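Ruben Kramer
Wednesday

Finally made it to the open day at the Van Dijk lab in Lamville! I've been meaning to go since March and kept finding reasons not to, so a short thread while it's all still fresh.

You sign in, get a sticker, and then you pretty much wander. Most of the work is folding and tidying, which I could happily watch all afternoon (and nearly did).

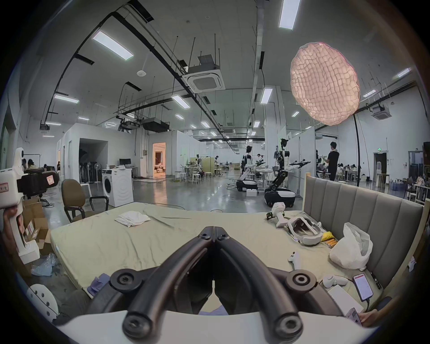
Gresetti wants to know if they let visitors have a go, and whether kids are allowed, because the Brunance one was strictly look-don't-touch.

Kids are fine, Gresetti, as long as you book. I had my turn with the hand-held gripper and it's harder than it looks – your wrist wants to do everything at once.

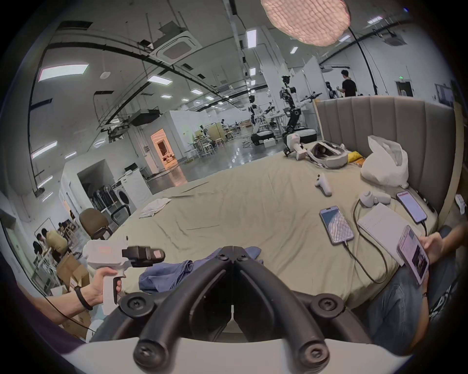 My favorite part was just talking to people about how slow and patient the job is. One of them told me she'd done 300 folds that week and now dreams about towels. The little white one at the back of the bed beat me twice, so I sympathize! Next open day isn't till 2028, sadly.

Contact | © Ruben Kramer | Back to top
We use cookies to remember your settings. OK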